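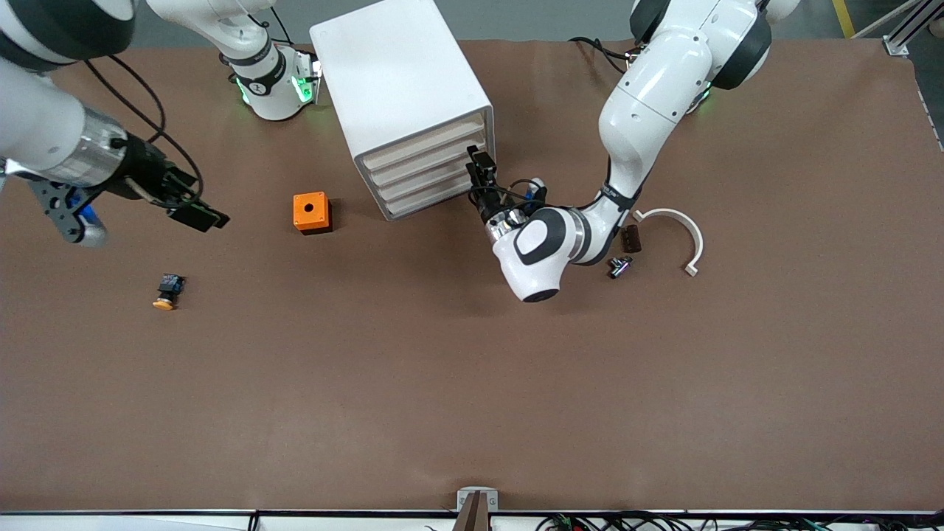

The Jendaren bench rules are a voluntary code of practice for robot arms that work at a table among loose parts. They cover how a cell is laid out, how a task is written down and how a result is reported. The code sorts work by the kind of contact involved. Opening a small cabinet with stacked drawers, like the white one with beige fronts standing near the two arms, falls under "furniture tasks," while handling a push-button lying on its side comes under "loose component tasks." Critics have questioned whether the split means much when both kinds of item share one tabletop.

Origin

The rules were drafted at Gravholm, a test workshop, and first circulated in May. Clirmont, a supplier of bench cells, adopted them soon after and had a hand in the wording of later drafts. The present text has 40 clauses. Few of them set a limit that can be measured, and the word "suitable" is left undefined throughout.

Main provisions

A cell must have its working area marked in writing before a run begins. Parts outside that area may stay on the table but may not be counted toward the result. Cables should be kept out of the arms' reach, although the code does not say how reach is to be worked out for two arms moving at once. Status lights are treated as information for the operator and may not replace a stop control.

Reporting is the strictest section. A claim of reliability requires 1000 logged attempts at a single task, with failures included.

Reception

A review published by Guillot looked at 473 reports claiming to follow the code and found that 334 gave no count of failed attempts. Supporters blamed poor reading of the rules. The review was less generous, noting that the code has no outside check and that a cell's owner signs its own statement. It also pointed out that a drawer opened once from a fixed starting position could be reported in much the same language as one opened from any position.

A revised draft adds a template for failure logs. Use of the template is optional.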